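July 8, 2021. Teardown cell, bench 2

Picked up from Lakshmi's notes. The Heffernan batch is 1,147 desktops, and the plan is still 200 through the arm before we say anything to Skomer about rates. Today was drives and sockets. I kept the gripper open and stepped it around the fixture to check clearance at each slot.
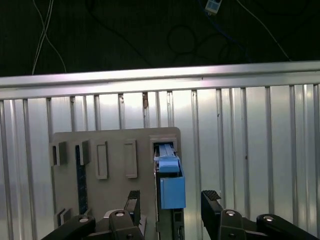

*Fingers open at the fixture, wrist camera.*

Clearance is fine at the two tall frames. It is tighter near the blue part on the right edge, so I lowered the approach speed there and left the path alone.

Katherine asked what the bench people do once the arm takes the pulls. Current answer:

- They still open the cases. Side panels stay a hand job.
- They still decide what is worth keeping. The arm has no opinion on a bad board.
- They stop doing the repeated reach into the drive cage. Sorcha has had wrist trouble from that one and wants it gone first.

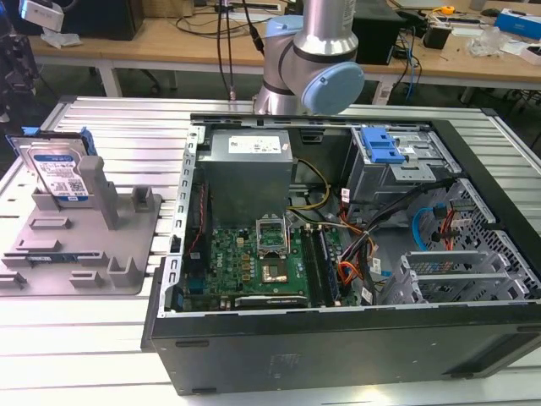 Wiring is what slows us down. Every case is dressed differently, and a loop over the memory slots means someone has to move it by hand before the arm can go in. Tove wants a "cables clear" check on the job card, signed by whoever opened the case. The bench crew don't love it, as it makes them answerable for the arm's stops. I said we would try it on 8 machines and then ask them.
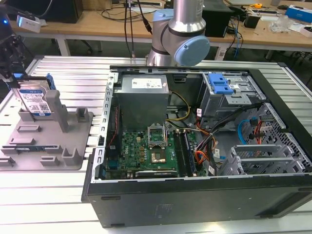 Bríd went through the shift sheet with me. Today it has one line per person per machine. With the arm running, one person looks after two cases at once and the sheet makes it look like they did half the work on each. Pay bonus hangs off that sheet. Needs fixing before August, and by someone above me.

Also from Bríd: the stop button is a long reach if you're standing at the desk side. Agreed. Moving it.

Drive slot checks:

- Approach from below the clips, fingers spread. Keep the left finger off the lower edge of the panel.

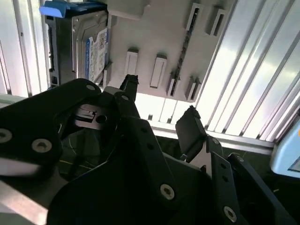
- Repeat the approach with the slower speed and log both times.
- Send Lakshmi the new waypoints.
- Ask Sorcha to run the next set without me standing there.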